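Sturnel Home Help -- Laundry and Water
Ticket: Washer leaves a puddle at the front, kids' pajamas come out soapy
Status: Open, waiting on customer
Opened from: Warnbridge

First message

Hi! I'm hoping somebody can save me a service call, or at least tell me which kind of service call I need. We've got a white front loader that came with the rental, and for the past couple of weeks it's been doing two annoying things. First, I find a puddle on the floor near the front of it, mostly toward the right-hand corner. Second, the clothes come out feeling kind of slimy, like the soap never got rinsed away. It's worst on the little ones' pajamas (the soft fleecy stuff holds on to everything).

It doesn't do it every time, which is driving me nuts. I ran 6 loads over a stretch in March and kept notes on my phone, and four of them left water behind. The other two were bone dry! Same soap, same cycle, same me standing there with a flashlight.

The landlord's handyman company, Ulent, told me over the phone to "check the door seal and the filter" and that was the whole conversation. So I've checked, as best I know how, and I'm writing it all up as I go. Sorry in advance for the length.

What I put in it

Mostly kids' clothes and small stuff, never a packed drum. The test load is always a basket like this one, the light blue things with the little animals on them plus something cream-colored to keep them company. I wash at 20 degrees for these (the dial is in Celsius, it's that kind of machine) and use one cap of liquid. I did wonder if the cold wash was the soap problem all by itself, so I tried a warm one. Still slimy, but no puddle. Go figure.
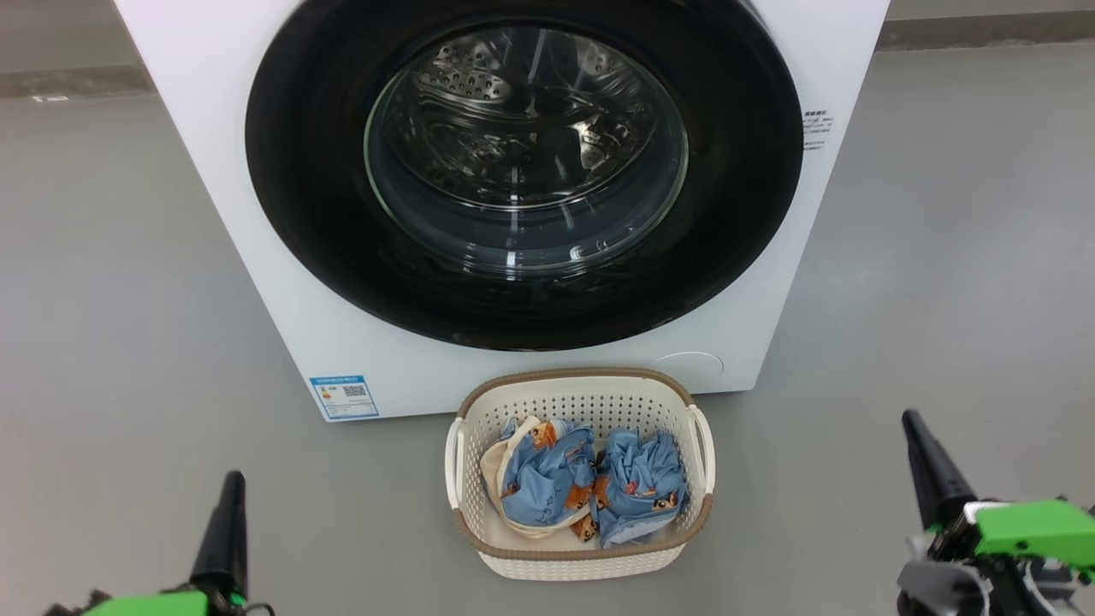 Door seal

I pulled the rubber back all the way around and wiped inside the fold with an old washcloth. Got some gray fuzz, a hair tie, and one very sad baby sock. No rips that I could feel. I also wiped the glass, which had a greasy kind of ring on it, and ran an empty rinse afterward. No water on the floor from that one, but it was a short cycle and I don't trust it.

I laid paper towels under the door for the next full wash and they stayed dry up until the machine started pumping out. Then the ones on the right side got soaked -- the ones on the left didn't. So I'm leaning away from the seal, but you tell me.

Filter

There's a faint round outline low down on the front, on the right, and I'm guessing that's the filter cover. I haven't opened it. I tried pushing on it with my thumb, then a butter knife (gently!), and it didn't want to budge, and I got nervous about snapping something that belongs to the landlord. Does it twist, or does it pop? Do I need to drain the thing first? I've got a baking pan and a lot of towels standing by.

Hose

Okay, so this is the part I really wanted to ask about. There's a beige ribbed hose down on the floor by the base of the machine, and it makes a big loop before it goes anywhere. My last place had the hose up the wall, hooked over a standpipe, and I never thought about it once. Is it okay for it to lie down low like that? I had a look from the side, too, in case the machine was leaning, but it looks straight enough to me. 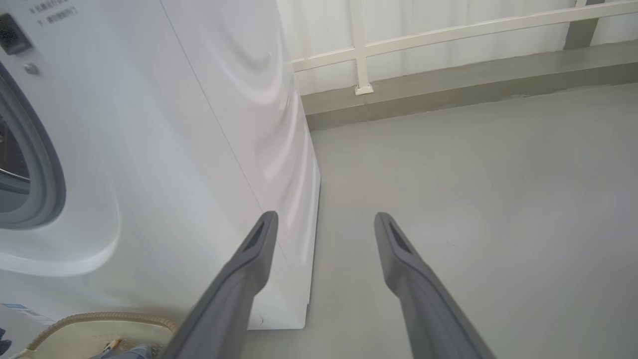 Hose loop at the base, with the side panel to the right of it.

Reply from Sturnel support

Thanks for all the detail, the paper towel test was a great idea. Water that only shows up during pump-out points us to the drain side. Please turn the washer off and unplug it before you do anything else. Don't pry at the round cover again for now. Covers differ between models, so send us the model number and we'll look up how yours opens. As for the hose, a low section isn't always wrong, but we need to know how high it rises before it empties and whether it's kinked anywhere. Please feel along the full length and check for drips at each joint. What kind of drain does it go to?

My update, 9 p.m.

Unplugged it and went along the hose with a dry tissue. One damp spot, near the low end, and I couldn't tell if it was coming from the joint or had just run down there. No kinks. The hose goes to a floor drain, and it never gets higher than my knee the whole way! I can't find a model number on the front, all I've got is the energy label in the bottom corner and some printing by the door. Is it on the back? I'd need a second pair of hands to pull the machine out.

I still have a bottle of Rweyemamu descaler under the sink. I'm leaving it there until you say otherwise. I'll check back here in the morning before I call Ulent again.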